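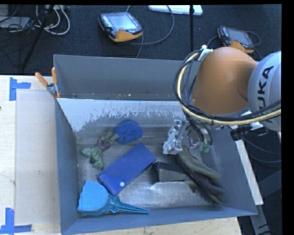 Jaber 学院论坛 › 中文讨论区 › 学生项目 › 杂物箱抓取

主题：箱子抓取作业，第二阶段：手套和扁的东西怎么办？（欢迎批评）

楼主 xiangzi_bian
大家好。我在 Jaber 学院读机器人课，这个学期和同组的同学做一个项目：机械臂要从一个灰色的大箱子里把杂物一件一件拿出来。中文不是我的母语，我写得比较慢，如果有不清楚的句子，请指出来，我会改。

先介绍一下情况。我们的项目是为了 Idarico 杯的学生组准备的，决赛五月在 Prasville 举行。规则的主要部分是这样的：

箱子由组织者提供，物品也由组织者提供，一部分物品比赛前不公开。
每一轮的时间是 30 分钟。
每一轮最多尝试 50 次，超过以后的不算。
每队最多可以使用 2 种夹爪，但是在一轮的中间不可以换。
物品掉在箱子外面，扣分。物品掉回箱子里，不扣分，但是这次尝试已经用掉了。

我们现在用金属的两指夹爪，相机固定在工作台旁边。第一阶段我们只放硬的、形状简单的东西，结果还可以。第二阶段开始混合放，有软的，有扁的，有反光的。到现在为止我们记录了 366 次尝试。我把失败分成几类，想听听大家的意见。

第一类，工作手套。手套皱在一起的时候，夹爪常常能夹到一点布，提起来以后慢慢滑下去。手套平的时候更麻烦，手指碰到箱底，控制器就停了。

第二类，扁而长的东西。我们有一个深蓝色的长方形套子，表面又宽又平，一头有一道折痕，还有一个白色的小圆扣。它的宽度比夹爪张开的宽度大，所以只能从窄的方向夹，可是它躺着的时候，窄的方向就是它的厚度，手指需要伸到它下面去。

第三类，靠近箱壁的东西。比如那个天蓝色的簸箕，它的柄很好夹，但是如果柄和前面的箱壁平行，又靠得近，手指没有地方下去。

第四类，箱底的反光。箱子里面用旧了，有很多划痕，光一照就有一条一条的亮带。深度图在这些地方有洞，程序有时候把亮的地方当作一个物体，夹爪就去夹空气。

我的问题：这四类里面，应该先解决哪一类？我们组里的意见不一样。我认为应该先解决反光，我的同学认为应该先解决手套。

谢谢大家的耐心。

2楼 man_man_lai
你好，你的中文很清楚，不用担心。我也是外国人，在这个讨论区已经写了两年，语法错误比你多。

我支持你的同学。手套在 Idarico 的物品表里每年都有，而且常常不只一只。反光的问题你可以用灯光和阈值先压下去，手套没有简单的办法。

请问你们的夹爪手指内侧有没有贴东西？光的金属夹布，滑下去是正常的。

3楼 xiangzi_bian（楼主）
回复 2楼：谢谢。手指内侧现在没有贴东西。我们试过一种薄橡胶片，用双面胶贴的，练习了一个下午以后边缘翘起来，后来挂住了箱子里别的东西，我们就拿掉了。如果你知道更好的固定方法，请告诉我。

4楼 lan_jiaodai
我先回答一个你没有问的问题：你们的箱子固定了吗？

我们组去年的教训：练习的时候箱子每次被手指推一点点，一天以后位置差了一个手指的宽度。标定没有错，程序没有错，可是所有靠近箱壁的抓取都变成了碰撞。我们花了很长时间找原因，最后是用尺子量出来的。后来我们在桌子上用蓝胶带贴了角，每次开始以前看一眼箱子还在不在位置上。这就是我的用户名的来历。

5楼 xiangzi_bian（楼主）
回复 4楼：后面左边的角上有一个金属的弹簧夹子，橙色把手的那种，夹在箱子的边上。桌子上也贴了蓝胶带，不过是给旁边那块浅色平板用的。

你说的情况我会检查。我们还没有用尺子量过。

6楼 lao_qiguan
弹簧夹子不能算固定。它能防止箱子自己走，可是机械臂推它的时候，夹子没有足够的力。你们那个臂的力量不小吧，它推箱子的时候自己感觉不到。

建议：用两个木块从两边顶住箱子的底部，木块用螺丝拧在桌面上。如果学院不允许在桌子上打孔，就先铺一块木板，螺丝拧在板上，再把板夹住。

另外，一个关于气路的提醒。楼主没有写夹爪是气动还是电动，如果是气动，请看一下软管在最低的位置会不会碰到箱壁。箱子深，手腕转到某些角度的时候，接头正好在箱沿的高度。我见过接头被箱沿撬开，声音很大，全教室的人都看过来。

7楼 xiangzi_bian（楼主）
回复 6楼：是气动的。软管从手腕下来，接在小的青绿色接头上，离手指很近。我们在程序里给手腕的角度加了限制，但是限制是凭感觉写的，没有测量。我把"测量软管和箱沿的距离"写进这个星期的任务表。

木板的办法很好，我会去问管实验室的老师。

8楼 wangge_502
我不同意 2楼的意见，也不完全同意楼主的同学。

如果你有 366 次记录，先看数字再讨论。每一类失败占多少？没有这个数字，"先解决哪一类"只是各人说各人的感觉。手套失败看起来很难看，所以大家记得它。夹空气的失败很安静，没有东西掉下来，所以大家忘记它。可是在规则里，两种失败的代价完全一样，都是用掉一次尝试。

请楼主把表格贴出来。

9楼 xiangzi_bian（楼主）
回复 8楼：你说得对，这是我应该先做的事情。可是我必须承认一个问题：我们的记录不整齐。前一半的记录只写了"成功"或者"失败"，没有写原因。后一半才有原因，而且原因是不同的人填的，有人写"滑落"，有人写"没夹紧"，我不能确定是不是同一种情况。

我能说的是：在有原因的那一部分里，夹空气是最多的。手套是第二。靠近箱壁是第三。扁的东西最少，但是那也可能是程序很少选择它，它躺在箱子里，程序每次都先选别的。

10楼 wangge_502
这样的话答案已经有了一半：先解决夹空气。

关于扁的东西，你自己的最后一句话非常重要。程序很少选它，这不表示它不是问题。比赛的最后几分钟，箱子里剩下的恰好就是程序不愿意选的东西。你们练习的时候，箱子有没有清空过？

11楼 xiangzi_bian（楼主）
没有。我们每次拿出几件以后就把东西放回去，再混一下，重新开始。

12楼 man_man_lai
我还是要为手套说话。10楼的道理我懂，但是数字来自你们自己的箱子和你们自己的灯。比赛的箱子是组织者的，比赛的灯也是组织者的。你们在实验室把反光解决得很好，到了 Prasville，可能箱子是新的，没有划痕，反光完全是另外一种样子，你们的工作就白做了。手套到哪里都是手套。

13楼 wangge_502
回复 12楼：不同意。新的箱子反光更强，不是更弱。而且如果解决的方法是对的，它就不应该依赖某一个箱子。如果你的方法是"在我的灯下面把阈值调到刚刚好"，那当然会白做，这是方法的问题。

比较可靠的做法：先拍空箱子，从不同的亮度拍，建一个箱底的模型。抓取以前，候选点必须比箱底高出一个最小的距离，才可以成为候选。没有深度的像素，不能当作物体，也不能当作箱底，应该当作"不知道"。很多学生的程序把"不知道"填成了周围的平均值，于是亮的地方就长出一个小山。

14楼 xiangzi_bian（楼主）
回复 13楼：我刚才去看了我们的程序。确实是填平均值。这一行是从上一届同学那里继承的，旁边没有注释。我把它改掉，然后再测一次，把结果写在这里。

15楼 lan_jiaodai
插一句关于 13楼说的"比箱底高出最小距离"。小心扁的东西。你把最小距离设得大一点，反光没有了，扁的东西也没有了。我们那时候有一块薄的布，它在我们的程序里从来不存在。

16楼 wangge_502
对，这是代价。可以用颜色来补：深度上是平的，但是颜色和箱底明显不同，就给一个低的分数，留在最后选。箱子里面是灰的，蓝色的套子在颜色图上应该很清楚。

17楼 chadian_xuesheng
大家好，我是新来的，我的问题可能很简单。为什么不用吸盘？深蓝色的套子表面又宽又平，吸盘一下就吸起来了。规则允许 2 种夹爪，一种手指，一种吸盘，不是正好吗？

18楼 lao_qiguan
回复 17楼：问题不简单，很好。可是请再看一次规则：一轮的中间不可以换。所以有两种夹爪的意思是，这一轮用手指，下一轮用吸盘，不是这一件用手指，那一件用吸盘。

用吸盘的那一轮，手套怎么办？布漏气。像海绵那样的东西，表面全是孔，也漏气。有折痕的套子，如果吸盘正好压在折痕上，也会漏。

19楼 chadian_xuesheng
明白了，谢谢。那么可不可以把吸盘和手指装在同一个夹爪上？规则里写的是"种"，一个组合的夹爪应该算一种。

20楼 man_man_lai
前年有一个队这样做，裁判当场讨论了很久，最后允许了。但是那个队的夹爪太大，进不了箱子的角。

21楼 brivar_shixi
我在 Brivar 实习，平时也做箱子抓取，不过是工厂里的，零件都一样，比你们的容易得多。以下只是我个人的看法。

组合夹爪的困难在于宽度。箱壁如果是斜的，越往下空间越小，手腕旁边多出来的每一样东西都会先碰到箱沿。楼主的夹爪旁边已经有软管，再加一个吸盘和它的管子，手腕能转的角度就更少了。

我会建议楼主不要在五月以前改硬件。剩下的时间用来做两件事：第一，把记录做好；第二，把靠近箱壁的东西先推开再夹。推是很便宜的动作，手指合起来，从箱壁和物体之间插下去，往中间拨一下。规则里推算不算一次尝试？

22楼 xiangzi_bian（楼主）
回复 21楼：谢谢你的详细回答。规则里写的是"夹爪闭合并且上升，算一次尝试"。推的时候夹爪是合着的，推完以后也要上升。所以我不知道。

23楼 lan_jiaodai
按照字面，"闭合"是一个动作。如果在箱子外面已经闭合，进去的时候没有闭合的动作，那就不算。我们去年就是这样向裁判解释的，他们接受了。

24楼 man_man_lai
我去年也在，我记得的不一样。我记得裁判说第一次不算，后来有别的队抗议，就规定每一轮推的次数有限制。

25楼 lan_jiaodai
限制是在第二天才说的，而且只是口头说，没有写进规则。

26楼 man_man_lai
口头说的也是规则。楼主最好写邮件去问，不要相信我们两个人的记忆。

27楼 xiangzi_bian（楼主）
我已经写了邮件给组织者，有回答以后告诉大家。

顺便问一个语言的问题：中文里"推"和"拨"有什么区别？我在报告里写了"推"，21楼写了"往中间拨一下"。

28楼 lao_qiguan
推是用力，方向向前，可以推很重的东西。拨是轻轻的，用指头或者棍子把东西弄到旁边。你的动作两个都可以，我觉得"拨"更准确。如果你推的时候箱子也走了，那就是推。

29楼 xiangzi_bian（楼主）
谢谢，我在报告里改成"拨"。希望以后不需要改回来。

现在报告测试的结果。我们把填平均值的那一行去掉，没有深度的像素标成"不知道"。为了公平，我们没有换灯，也没有换箱子。我们按照比赛的形式做了完整的一轮，30 分钟，这次没有把东西放回去。

夹空气的情况少了很多，但是没有完全消失。剩下的几次都在同一块地方，靠近一个黑色的盒子形状的东西，它前面的箱底有一块很亮的反光。我的想法是，黑的东西本身深度就不好，旁边又是亮的，两个问题碰在一起，边缘就乱了。

箱子没有清空。最后剩下的是：深蓝色的套子，天蓝色的簸箕，还有一只手套。所以 10楼的预言是对的，12楼也可以高兴一点。

30楼 wangge_502
很好的测试。请把这一轮的每一次尝试都保存图像，抓取以前一张，抓取以后一张。以后再有争论的时候，我们可以看图，不用猜。

31楼 man_man_lai
我很高兴，谢谢。

说一下手套的办法，是我们组用过的。不要夹手套的中间。皱起来的手套会有一条一条的褶，找最高的那一条褶，手指的方向和褶垂直，也就是从褶的两边夹下去。闭合以前再往下多走一点，让布进到手指深处。提起来的时候先慢，离开箱底以后再快。

最重要的是，夹住以后停一下，看手指之间的距离。如果手指完全合上了，就是没有夹到，马上放开，不要浪费时间走到放置的地方去。

32楼 xiangzi_bian（楼主）
回复 31楼：我有一个疑问。我们的夹爪是气动的，只有开和关，没有测量手指的距离。手指只有一个到底的开关。布很薄，夹住一层布的时候，开关也会响，和没有夹到一样。

33楼 man_man_lai
那就用相机看。提到箱沿以上，停一下，拍一张，和提起以前比较。时间会多一点点，可是你们只有 50 次，30 分钟里时间应该够。

34楼 brivar_shixi
拍一张来确认是可以的，但是要注意手臂自己会挡住相机。相机在旁边，手臂从另外一边伸进来，提起来以后手腕和那一圈电缆都可能在画面里。最好选一个固定的检查姿势，每次都到同样的位置，这样只比较手指下面的那一小块。

说到电缆，请楼主在检查姿势和最低的抓取姿势之间慢速走一遍，站在旁边看电缆的圈。圈太小会拉住，太大会扫到箱沿。

35楼 xiangzi_bian（楼主）
回复 34楼：我们的粗电缆是浅黄色的，和一束黑色的细电缆走在一起，在臂上用一个白色的支架和扎带固定，下面是一个大圈。我会按照你的方法慢速走一遍。

36楼 lao_qiguan
扎带用久了会松，尤其是跟着臂一起转的那个。每个星期用手拉一下，有一点动就换新的。一包扎带很便宜，一根电缆不便宜。

37楼 chadian_xuesheng
我有一个想法，请大家不要笑。如果五月以前簸箕一直夹不好，能不能先不管它？程序里设一个名单，不喜欢的东西就跳过，把尝试留给容易的东西。

38楼 wangge_502
不笑，这是正常的策略。可是物品表有一部分不公开，你的名单里没有它们。按照名字跳过不行，按照分数跳过可以：分数太低就不夹，先夹别的。箱子里的东西少了以后，下面的东西周围会变空，分数自己会升高。

39楼 lan_jiaodai
簸箕并不难。柄上面有一条一条的棱，手指夹在棱上不容易滑。难的只是位置。拨一下，让它离开前面的箱壁，再夹柄，我估计大部分都会成功。

但是不要夹勺的那一头。勺又宽又圆，手指在圆的地方会滑开，簸箕还会翻过来，到时候更难。

40楼 brivar_shixi
39楼，那也看重心。只夹柄的末端，提起来以后勺会往下转，可能打到箱壁，掉出去就要扣分了。夹在靠近勺的地方比较稳。

41楼 lan_jiaodai
塑料的簸箕很轻，转一下没有关系。我们去年就夹末端。

42楼 brivar_shixi
轻不轻和转不转没有关系。它会转，只是转的时候力小。问题是转了以后它变长了，提起的高度要增加。你们去年如果高度本来就留得多，当然没有感觉。

43楼 xiangzi_bian（楼主）
两位的说法可以一起试。我们准备做一个小的比较：同一个簸箕，同样的摆法，一半夹末端，一半夹靠近勺的地方，看哪一种掉得少。提起的高度也会记录。

44楼 wangge_502
摆法请用胶带或者照片对齐，不要凭眼睛。还有，先决定什么叫"掉"，再开始做。你在 9楼已经写过，"滑落"和"没夹紧"分不开。

45楼 xiangzi_bian（楼主）
回复 44楼：是的，我们学到了。现在全组只用下面这几个词，别的词不可以填：

空：夹爪里从来没有东西。
滑：离开了箱底，后来掉回箱子。
碰：手指或者手腕碰到箱子，动作停止。
外：物品掉到箱子外面。
多：一次夹起了不止一件。
成：物品放到了正确的地方。

每一格只填一个字。填表的人和按示教器的人必须是两个不同的人，以前是同一个人，常常忘记。

46楼 lao_qiguan
这个表很好，我可以拿去给我的学生用吗？

示教器不用的时候也请挂起来，不要放在地上。地毯上走来走去，早晚有人踩到线。

47楼 xiangzi_bian（楼主）
当然可以用。示教器的事情我也同意，我们确实常常放在后面的地毯上，线绕成一个大圈。我去找挂钩。

48楼 chadian_xuesheng
"多"在比赛里算成功还是失败？比如手套和旁边的东西一起被夹起来。

49楼 man_man_lai
算一件成功，另外一件如果也落在正确的地方，不加分也不扣分，但是会从箱子里消失。所以对你没有好处。如果落在外面，扣分。

50楼 lan_jiaodai
这一次我和 49楼记得一样，很难得。

51楼 man_man_lai
应该把这一天记下来。

52楼 xiangzi_bian（楼主）
组织者的邮件来了，日期是 22/02/2020。我把内容翻译成中文，如果翻译得不好，请原谅：

"在物体上方或旁边，以已经闭合的夹爪移动物体，不计为一次尝试。此动作在每一轮中没有次数限制，但时间照常计算。如果物体因此离开箱子，按照掉落处理。"

所以 23楼的解释今年有效，限制没有写进去。

53楼 lan_jiaodai
谢谢楼主去问。

54楼 man_man_lai
我接受。可是请你到了 Prasville 以后再当面问一次，并且带着这封邮件，打印出来。

55楼 wangge_502
没有次数限制，那么策略就变了。你们可以在每一轮的开头先用一点时间，把靠近箱壁的东西全部拨到中间，然后再开始夹。

56楼 brivar_shixi
我不建议全部拨到中间。东西堆在一起以后互相挡住，手指两边没有空间，"多"和"碰"都会增加。只在需要的时候拨：当所有候选的分数都低于某个值，而且最好的那个靠近箱壁，再拨那一件。

57楼 wangge_502
可以比较。一轮先拨，一轮按需要拨，同样的物品。我猜先拨比较快，但是我没有数据。

58楼 brivar_shixi
我猜相反。

59楼 xiangzi_bian（楼主）
那么我们来做这个比较。先写下我们的安排，有错误请大家说：

先用木板和木块固定箱子。老师同意了，桌子不可以打孔，木板可以。
然后重新标定，用尺子检查一次。
然后做簸箕的比较，末端和靠近勺的地方。
然后手套，用 31楼的方法，加上 34楼的检查姿势。
最后做拨的比较。

深蓝色的套子我们还没有好的办法。现在的想法是从它的短边拨，把它推到箱壁上，让它翘起来一点，手指再从下面进去。昨天手动试了一次，套子翘起来了，手指也进去了，可是夹住以后它从折痕的地方弯下去，又滑走了。

60楼 lao_qiguan
离折痕远一点，夹另外一头。

61楼 xiangzi_bian（楼主）
另外一头碰到箱壁的时候没有翘起来，只是横着转了。我们再试，有结果我会写在这里。

还有一个小问题：55楼用了"开头"，我在报告里写了"起初"。在描述比赛的一轮时，哪一个比较自然？

62楼 man_man_lai
"开头"比较自然。"起初"像在讲故事，后面要跟一个"后来"。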